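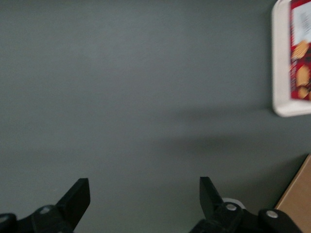 Laimutė Strazds would not call the Bratau kit a finished product, and she has had one on the bench since January. The two-finger gripper is sound, she said, and so is the wrist camera. Her reservations are with the software that ties them together, and with a manual that stops at first power-up.

Damian Plattner, who maintains the kit at Grorolville, does not dispute the point about the manual. "It was written by the people who did the wiring," he said. "It covers the wiring very well."

The kit is sold as an add-on for small arms already in service. It consists of the gripper, the camera with its bracket, a controller and a license for the picking software. Grorolville quotes 1822 euros for the set, with replacement fingertips at 35 euros a pair. The intended work is light packing: snack packets, small cartons, anything that has to go into or come out of a tray.

Packets are the harder case. A carton has edges the software can fit a line to, while a filled bag changes outline each time it is set down. Plattner recommends gripping across the narrow dimension and closing at low force. "The default force is set for cartons," he said. "We should ship two profiles. At present we ship one and a paragraph."

Strazds ran 433 picks on mixed goods before changing any settings, then repeated the series with the force reduced. She reports fewer crushed corners in the second series and slightly more slips. Glossy film caused most of the failed detections - a diffuser over the lamp helped more than retraining did.

Camera calibration takes her around 200 seconds and has to be redone whenever the bracket is loosened. She would like a locating pin. Plattner said a pin is on the drawing for the next bracket, but he gave no delivery date.

Asked whether she would buy a second kit, Strazds said she would, for cartons. For packets she intends to wait for the second force profile and test it on her own stock first.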